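Ondex Laundry and Bedroom Tidying Set
Data card, last updated 15 February 2025

What this is

Welcome, and thank you for having a look. Ondex is a collection of short recordings of ordinary clothes being picked up, straightened, folded and put away in ordinary bedrooms. It holds 361 recordings in this release, and we hope to add more once the sorting is caught up. If you have ever stood beside a bed with a heap of clean washing and wondered where to start, you already know the subject matter pretty well.

Līga Eglītis looked after the garment list and Joaquín Cáceres did most of the written notes. Write to either of them if a note looks wrong to you – they would much rather hear about it than not.

What's in the folders

Each recording has its own folder with the video, a notes file and a garment entry. The notes are written in plain sentences, so you can search them for words like "sleeve" or "inside out" and usually find what you're after. The garment entry gives the colour, the general type and the size as best we could tell. There are 18 garment types, from socks up to winter coats, and a catch-all called "other" that we lean on more than we should.

Bedding is kept as a separate group. A quilt or doona that happens to be on the bed during a clothing recording is mentioned in the notes, but it doesn't get its own entry unless somebody is folding it.

Dark garments

Black clothing gave us more trouble than anything else. A fold in a black jumper is hard to pick out from its shadow, and the notes for these took two people and a good many cups of tea. Where the type of garment couldn't be settled, the entry reads "garment, dark" and we left it at that. A patterned bedspread behind the clothes helps a great deal in finding the outline.

Two-spot handling

Large pieces are often handled from two spots at once, one near the top and one further down, and we tag these "shared hold". The notes name the upper hold first. Frame from a shared hold, black garment, patchwork quilt on the bed: 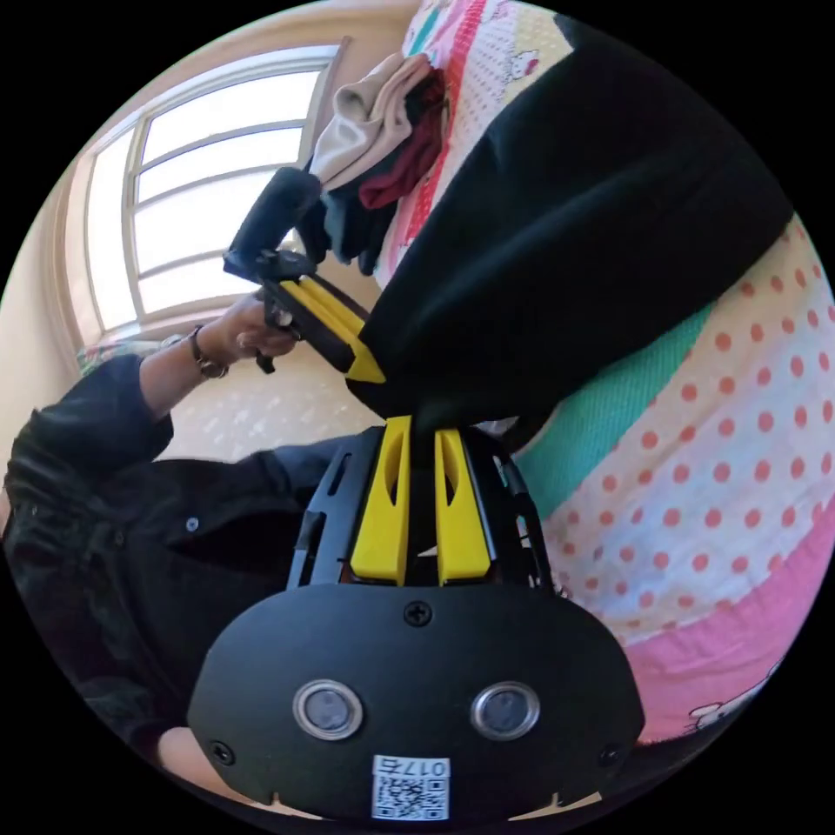

Known gaps

Very few recordings show ironing, and none show hanging clothes on an outdoor line. Baby clothes are thin on the ground too. Benedito Barbosa is going back over the towel notes from November, where "halves" and "thirds" got muddled in a few spots.

Using the set

You're welcome to use Ondex for study and teaching. Please keep this card with any copies you pass along, and mention the release date when you write about it.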